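Progress report to the Pastotura fund
Project: Household and shop-floor chores by machine
Submitted by Edeltraud Kasten, project lead, Flakex
22 May 2020

Summary

The project set out to learn which everyday chores a machine can take over now, which ones it might take over in a few years, and which ones should be left alone. We agreed on folding, putting away, sorting returns and restocking low shelves. Work on the first two is well along. Sorting has started. Restocking has not, and we propose below to move it to the second half of the grant.

The short answer so far is that a machine can put a folded item into an open container most of the time, if the item is where it expects it. It can't yet be trusted with a heap.

Work done in this period

The main task was collecting demonstrations. People carry out the chore by hand with a two-finger gripper, and the recordings are used to train the arm. We had planned for 2,000 demonstrations by the end of the grant and have 1,043 that passed review. Torben Weidemann runs the review. He throws out any recording where the person stops to think for a long time, drops the item without picking it up again, or finishes the task with a free hand.

We now keep the chores short. At the start we asked people to fold a towel, put it away and then move the container, all in one go. The arm learned the beginning of that well and the end badly. Since then each step has been recorded as its own task, and the results are easier to read.

Small cloth items turned out to be the best place to start. They are cheap, they wash well, and a mistake costs nothing. We use plain ones and printed ones on purpose, as an arm trained only on plain white cloth does poorly when it meets a pattern.

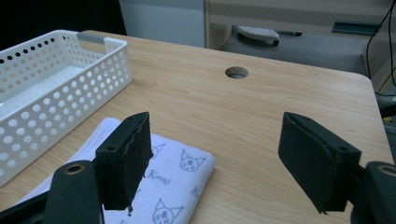 Containers gave us more trouble than cloth. When the walls are low, the arm can come in from the side and still clear the rim. With taller bins it has to come straight down, and the fingers often catch the edge on the way. Celina Kaczorowski tried tilting the wrist on approach, which helped with the tall bins but made the shallow ones worse. For now we choose the approach by container type and set it by hand before each run. A household user would not put up with that, and we count it as an open problem.

Finger pads are the other weak point. The padding gives a good hold on fabric, but the edges wear. Ute Görtz ordered a firmer material from Ackermann and is running both kinds side by side. We don't have enough runs to say which is better.

Results

Putting a folded cloth into an open container is the strongest task. The arm does it reliably when the cloth lies flat and nothing is touching it. If a second cloth overlaps the first, it tends to pick up both.

Folding is weaker. The first fold is usually fine. The second fold is crooked more often than not, and a person would want to redo it. Speed is also poor — a person is done with a small stack before the arm has finished one piece.

Sorting was tried at the Grorka store, in the back area where returned goods are checked. Over 7 shifts the arm handled soft goods only. Staff stepped in 41 times, mostly to free an item that was caught or to turn one over so that the label could be read. Wanda Brzozowska, who manages the returns desk, told us she would use the arm for towels and pillowcases and for nothing else at this stage. We think that is a fair reading.

Problems and changes

Store access was limited this spring, and the second round of visits did not take place. We used the time for more bench recordings at our own site, so the recording count is on plan while the store trials are behind.

We also underestimated the time needed for review. One person can't keep up with several people recording. Celina now spends part of her week on it.

Next steps

Through August we will finish the bench recordings, with more overlapping and rumpled items. The pad test will be closed and one material chosen. If the store can take us back, we will repeat the sorting trial with the arm trained on the new recordings, on the same kinds of goods, so that the two rounds can be compared.

We ask the fund to agree to moving the restocking work to the second half of the grant. The total budget does not change. A revised schedule and the spending table are attached separately.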